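Ticket 3279
Queue: Household Automation, Tumska site
Subject: Cloth folding routine stops before second fold
Opened by: Ezequiel Montoya
Status: Open — awaiting supplier
Priority: Normal

Summary
The Prandov arm completes the first fold of a tablecloth and then halts with a grip fault. The fault has been reported on plain and on patterned cloths. The site has asked whether the folding service may be offered to residents in October as planned.

Initial response
The log supplied with this ticket covers 79 attempts. The second fold was completed in 27 of them. In the remainder, the controller reported that the edge of the cloth had been lost. Restarting the controller did not alter the result, and the site was asked to reload the Fledine settings and repeat the test on Thursday.
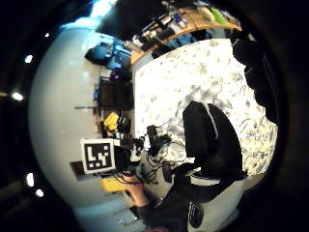 The repeat test consisted of 32 attempts with the new settings. Results improved on heavier cloths. On thin cloths the gripper continued to pick up two layers at once, after which the routine stopped as designed. Staff finished those folds by hand, and the time taken by hand was shorter in every case.

Assessment
No defect has been found in the arm itself. The difficulty lies in telling one layer of fabric from two, and the present software does not do this reliably. Wiping and carrying tasks at the same site are unaffected and may continue.

Action
1. Folding is to remain a supervised task until further notice.
2. The site is to keep fault logs for 5 working days and attach them to this ticket.
3. Rustad has been asked to confirm whether a softer fingertip is available — no reply received at the time of writing.

The request for an October start is declined for folding only. A fresh request may be made under this ticket number once the supplier has replied.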